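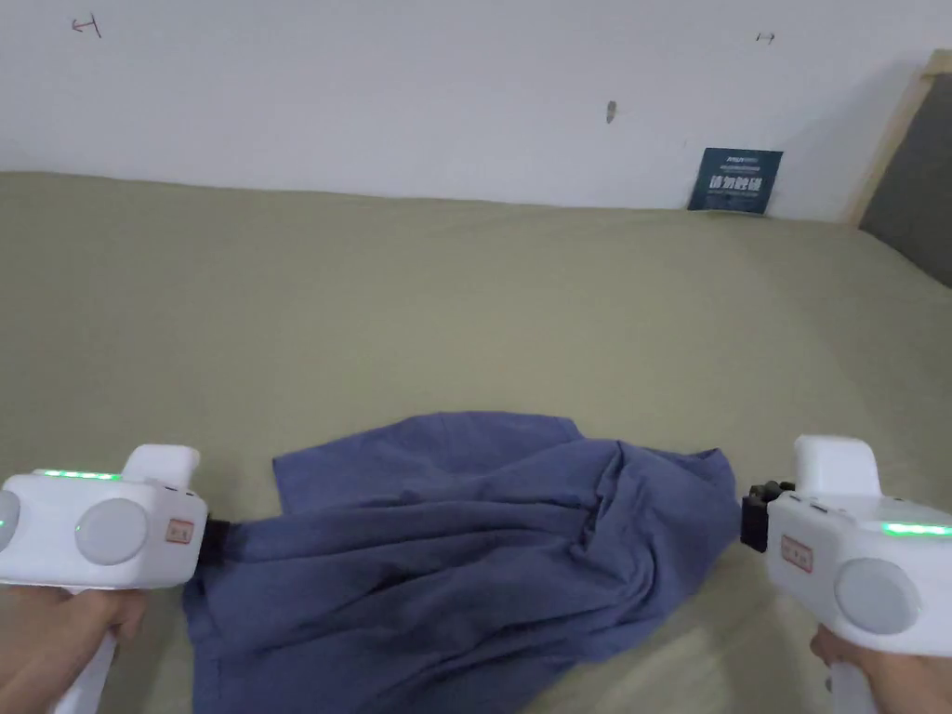
A crumpled blue garment on a green bed sheet. Rullholm wants households to put more of their old clothes in its new bins.

Last updated: 2018-07-30

Rullholm's clothing collection program will be extended for another 9 months, the town said, even though the figures released with the decision leave most of the obvious questions unanswered.

The program, run under contract by Skirero, began in April with three drop-off sites. Residents can leave clothes, sheets and towels in any condition, provided they are clean and bagged. According to the company, 3,692 bags have come in so far. The town called that "a strong start" and said two more sites will open near the ferry road and behind the old dairy.

What happened to the contents of those bags is harder to pin down. Skirero's report to the town runs to nine pages, most of them given over to the design of the bins and a survey of people who had already used them. It says the clothes were "directed to reuse and recovery." It does not say how much was worn again, how much was cut up for rags and how much was burned. All of it can be made to fit under the word "recovery," depending on who is writing the report.

Asked for a breakdown, the company said sorting is handled by a partner, Ledulcombe, and that figures by category would be "shared in due course." Ledulcombe did not answer two requests for comment.

Bags are also an odd thing to measure. A bag can hold a winter coat or a few socks, and the report gives no weights. The town's regular trash is weighed at the gate, so it should be possible to see whether household waste has dropped since the bins went in. That comparison is missing from the report as well.

Babak Rashti, who repairs and resells clothes from a shop on the main square, said he supports the idea but doubts the numbers mean much.

"If you tell people to bring everything, they bring everything," he said. "Good shirts go in with ruined ones. By the time somebody opens the bag, the good shirt smells like the rest of it."

Rashti said fewer people have offered him used clothes this summer. He thinks some of what used to reach his racks now goes into the bins – clothes that would have been sold again within a few streets of where they were last worn. He has no records to prove it, and the town has not looked into it.

The Vigfúsdóttir thrift store, the other secondhand seller in town, said its donations were "a little down" but that summer is always slow.

The town's answer is that the bins are meant for items no shop would take. The posters on them say something else. They show neatly folded sweaters and invite residents to "give your favorites a second life," a poor way to ask for torn pillowcases.

Cost is another soft spot. The first stage was paid for out of a regional grant that has now been spent. The extension will come from the town's own waste budget, and the notice says only that the amount is "within existing limits." A spokesperson declined to give the sum, saying the terms were still being finalized. That raises the question of why the extension was announced before the terms were settled.

None of this means the program is a failure. People plainly have clothes they want to get rid of, and a bin on the way to the grocery store is easier than a drive to the dump. But the town promised in the spring that it would judge the first stage on results, and it has extended the contract on a count of bags.

Skirero's next report is due when the new sites have been open for 3 months. The town said it would ask for weights to be included.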